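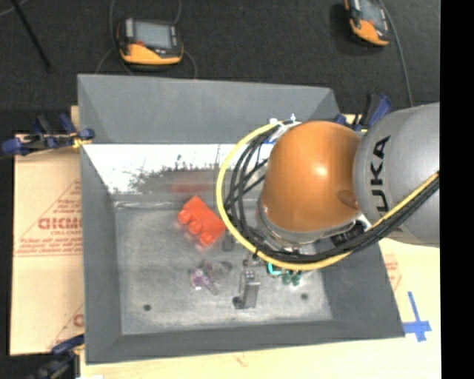 Operators at Ullmont report that most failed picks trace back to a rushed approach during teaching, and they ask new users to slow down before anything else.

5.2 Teaching a pick from the bin

1. Set the arm speed to 8 percent on the controller.
2. Jog the gripper over the part.
3. Lower it, close it and press Record.
4. Lift straight up until the part clears the rim.
5. Repeat for 16 picks, moving the parts between picks.

CAUTION: Keep hands out of the bin while the arm is enabled.

Note: Skendetti stores up to 72 picks per task.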